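Pronari simulation set, pre-collection inspection checklist with comments
Scene group: Drakirura, bathroom and washroom layouts
Applies to: wrist camera recordings, two-finger gripper
Status: open, two items to clear

This checklist is filled in before a scene group is released for recording, and again after any change to materials, lights or the camera mount. Mark each line PASS, HOLD or N/A. A HOLD needs a comment. A HOLD in section 2 or 3 stops recording. A HOLD in section 5 stops export only.

1. Scene load and physics

1.1 Scene loads from a clean start with no missing asset warnings. PASS
1.2 Robot base pose matches the layout file. PASS
1.3 Joint limits active in the simulator and in the teleoperation client. PASS
Comment: the client had its own copy of the limits. It now reads them from the scene.
1.4 Collision shapes present on all walls. PASS
1.5 Collision shapes present on wall-mounted objects. HOLD
Comment: mirror frames in the older layouts use a single box that is deeper than the visible frame. A fingertip stops short of the surface and the contact flag goes high with a visible gap. Operators learn to back off early and the policy learns it from them. Replace with the thin shape from the Björklund layout and rerun the contact sweep.
1.6 Reset returns all movable objects to the start list. PASS

2. Motion and stop functions

2.1 Stop key halts arm motion within one control step. PASS
2.2 Stop event is written to the episode log with a step number. PASS
2.3 Episodes ended by stop are kept out of the success folder. PASS
Comment: checked by hand on 2 stopped episodes. Both were filed as aborted.
2.4 Speed cap set to the same value as the hardware cell. PASS
Comment: do not raise the cap in simulation to save time. Fast approaches recorded here are replayed on the real arm during the Wednesday hardware check.
2.5 Gripper closes and opens on command, full travel. PASS
2.6 Gripper force reading returns to zero when open and clear of contact. PASS

3. Wrist camera and view

3.1 Camera mount transform matches calibration file. PASS
3.2 Both fingertips inside the view at full opening. PASS
3.3 No clipping of walls or fingers at close range. PASS
3.4 Exposure fixed for the whole episode. PASS
3.5 Mirrors and other reflective panels render a reflection. PASS, with comment
Comment: a flat gray panel in place of a reflection is a HOLD. Earlier episodes with gray panels gave a policy that handled mirrors as blank cabinet doors.

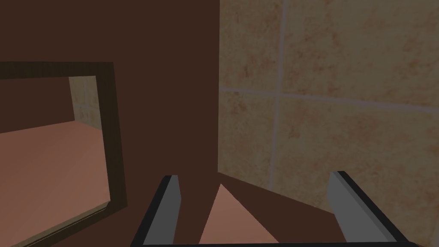
Reflective surfaces are the main reason this scene group has its own checklist. The learning system gets color frames and joint states and no depth, so a reflected surface can be taken for open space behind the wall. Reviewers should check that each reflected surface has a plausible source in the room. In the view used for item 3.5, the mirror returns a large pinkish-salmon surface, a patch of the brown wall and a small section of tile, and the direct view between the open fingers has a surface close to that same pink. The color match is what makes the case useful for training and also what makes it easy to label wrong. Segmentation labels must give the whole panel inside the frame one class, mirror. Do not split the panel by what it reflects. If the automatic labels put a floor or wall class inside the frame, mark 5.3 as HOLD.

4. Light and material variation

4.1 Light level drawn from the approved range for each episode. PASS
Comment: dim draws are allowed. The lower bound is reached when a reviewer cannot find the line where two walls meet at normal screen brightness. Dim views stay in the set if that line can be followed.
4.2 Wall and tile materials drawn from the Flinine material list. PASS
4.3 Tile joint lines visible at working distance. PASS
Comment: joint lines are one of the few depth cues on a bare wall. Do not use materials that drop them.
4.4 Plain walls limited to part of the room. PASS
Comment: a room with plain material on every wall leaves the camera with nothing to track during slow approaches.
4.5 Random seed stored with episode. PASS

5. Recording and labels

5.1 Frame count equals action count in each episode. PASS
Comment: 2934 episodes scanned by script, no mismatch.
5.2 Empty-gripper segments labeled as empty. PASS
Comment: approach and search motion with nothing held is wanted data. Do not trim it. Trim only idle time before the first command.
5.3 Segmentation labels reviewed on a sample of 100 mirror frames. HOLD
Comment: 89 accepted. The rest have a reflected wall labeled as wall. All rejected frames come from views where the mirror runs out of the image on one side, so the label tool never finds a closed frame outline. Correct by hand for this release. The tool fix is tracked separately.
5.4 Task text matches the motion recorded. PASS
Comment: "move to mirror" and "move to wall beside mirror" are separate tasks. Check the end pose, not the file name.
5.5 Operator ID replaced by session code. PASS

6. Release

6.1 All section 2 and 3 lines at PASS. Yes
6.2 Open HOLD items: 1.5, 5.3
6.3 Recording allowed: yes, for layouts with the thin mirror shape. Older layouts wait for 1.5.
6.4 Export allowed: no, until 5.3 is cleared
6.5 Repeat inspection: after the collision shape change, sections 1 and 2 in full, section 3 lines 3.2 and 3.3 only

Keep the filled checklist in the scene group folder next to the seed list. Earlier versions are kept and not overwritten.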